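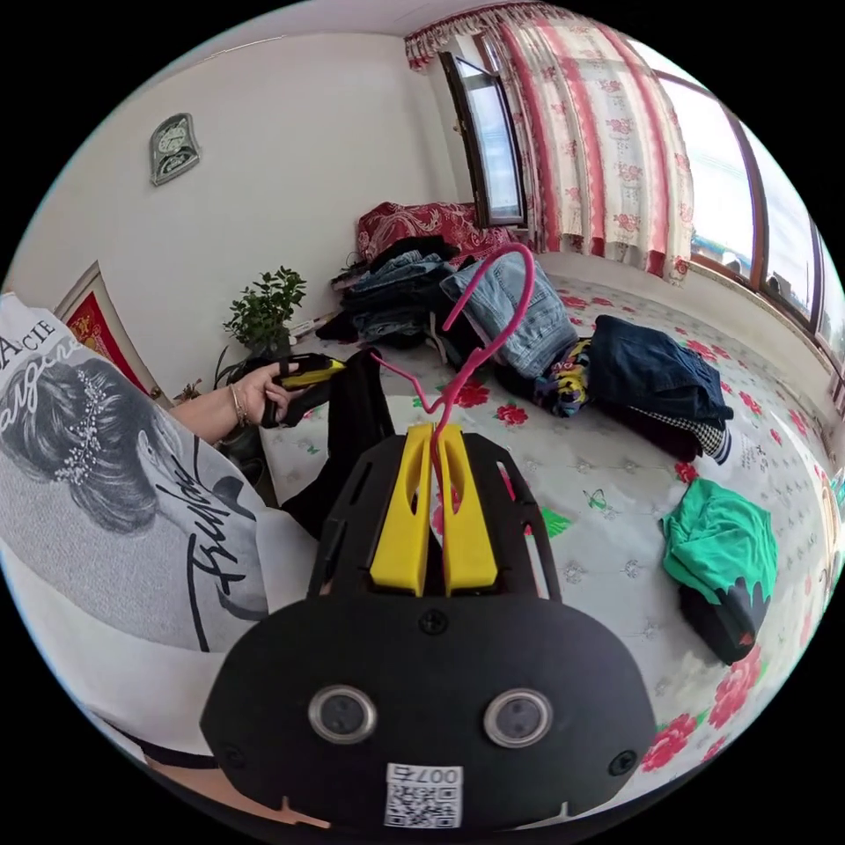

Pink hanger, yellow fingers, a whole bed of laundry to get through. Hanger day!

1/ Gripper update for everyone following the build. We're onto clothes hangers, and I have been looking forward to this one since December. Mugs and blocks are fine but I want a robot that puts my washing away, so washing it is.

2/ For the new folks: the project's called Usow. The idea is you do the chore yourself with a hand-held gripper, record it, and train the arm on the recordings later. The arm is still in bits on a bench at the Cheetham workshop. No rush, the data comes first.

3/ The fingers are the bit I'm proudest of. Yellow, parallel, wide like little paddles. My earlier pair were skinny and a hanger would just spin in them like a propeller. With the wide ones you can pinch the plastic and steer the hook where you want it. So satisfying!!

4/ Two round lenses sit side by side on the base plate. I spent a silly number of evenings on that plate. Version 12 of the drawing is the one that got cut, and I've already got pencil marks all over the printout for 13.

5/ Things I've learned about hangers: the hook finds every sleeve, every belt loop and every other hanger within reach. Jeans are easy. Anything stretchy is a menace. If you're planning your own list of tasks, put stretchy tops last and have a cuppa first.

6/ Count as of Fri 20 June: 814 recordings kept. I do them in batches of 20 and then stop, as my wrist gets cranky and I start rushing, and rushed ones are rubbish to learn from.

7/ Someone asked about the syncing software. It's Jonach, and I've got it behaving on my old laptop after a fair bit of swearing. I'll write up my settings properly this weekend. The colour balance still drifts when there's bright daylight coming in, so if you've sorted that, please yell out.

8/ Next up is getting a shirt onto the hanger, collar and all. Then a proper rail from Urnetti, if the parcel ever turns up. Will post the first attempts, good or terrible!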